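Left gripper drops soft items on lift, planner says grasp ok

Posted by endport_rig

Two arms, gripper on the left, gloved hand on the right. Running Curton for planning, own force loop on top at 56 Hz. Rigid stuff fine. With bread the fingers close, state flips to HELD, then it slips when the lift starts. Log has 648 grasps marked as good and plenty of them wern't. Is it the force threshold or the planner?

hondow_user
Had this. Turned the grip force up. Squashed everything but it held.

ung_tools
Don't just turn it up. Your HELD flag is probably coming from finger position only – fingers stop moving, planner assumes contact is solid. Soft things keep giving after that. Wait 8 more cycles, check force is steady, then lift. Also split the lift in 2, short slow bit first, re-check, then the rest. And log the flag and the force on the same clock, otherwise you're gussing.

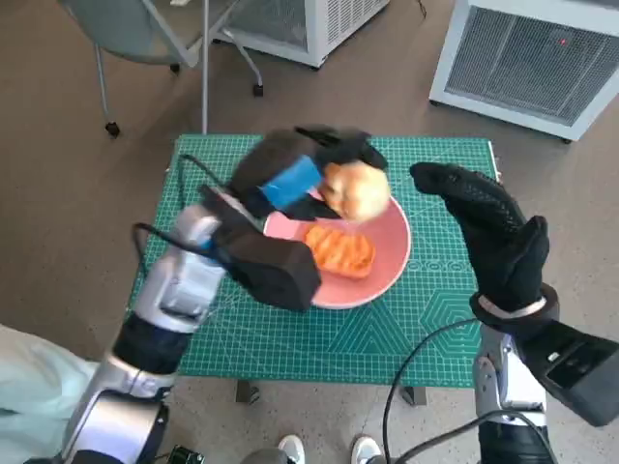 Bun in the left gripper, held up off the plate. Right hand open and upright.

If force sags during the slow bit, go back down and regrasp. Don't let the planner carry on with the old pose, clear it first.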